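Do you really need the metal block?

25 June 2018

Every home lab forum I read tells newcomers to throw out the oil bath and buy an aluminum heating block. I've been hearing it for years and I still don't quite buy it. Oil is messy, sure. It's also cheap, it fits any flask you own, and you can see when it's moving. A block fits the flask it was cut for, and then the catalog would like to sell you an insert for the next one down.

Still, I said I'd look at one properly before complaining again. Over 400 dollars of hotplate and block (the stirrer was most of that), set out on a black cloth that I regret already, because it shows every speck. 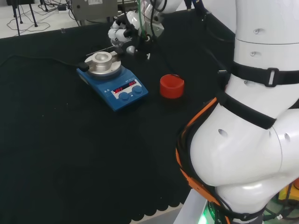
Kanchan Nishad thinks I'm being unfair to the whole idea. You never have to wipe oil off the outside of a flask again, she wrote under my last post, and that alone is worth the money, so stop adding up the price of inserts and count the paper towels for once.

Fine. I'll grant the paper towels. What I won't grant is the line in the Plernia catalog about "even heating across the full surface of the glass." Glass touches metal where it touches metal. If the curve is a hair off you have an air gap, and air is what people put in windows to keep heat from getting through. Has anyone selling these things measured it? I wrote to Clatine and asked. I got a brochure back.

The part I did warm to is the holder. I used to set round-bottoms on a cork ring that had gone hard and slick, and I've lost a good one that way. A holder with stepped rings takes different sizes without any fuss, and it costs a fraction of what the block does. If you're only going to buy one thing, buy that.

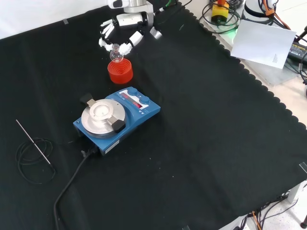 Small flask in the red-orange holder, stirrer just below, temperature probe off to the left.

About the probe. The number on the stirrer's display is only as good as where you put the sensor, and a probe in the block tells you how hot the block is. Your flask is a different question. Jacqueline Gaillard told me to expect a 5 degree difference. I'd want to see that on my own bench, with my own solvent, before I wrote it down anywhere.

Then there's cleaning, which the brochures skip entirely.

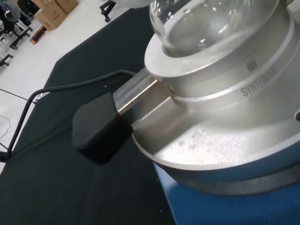 Anything granular ends up in the low part, and you can't just tip it out with the plate underneath. I use a dry brush first, then a damp cloth once everything is cold and unplugged. An oil bath has its own horrors, but at least I know what they are.

So the oil stays on my shelf for now. I'll run both in October and post the temperatures, including the ones that make me look wrong.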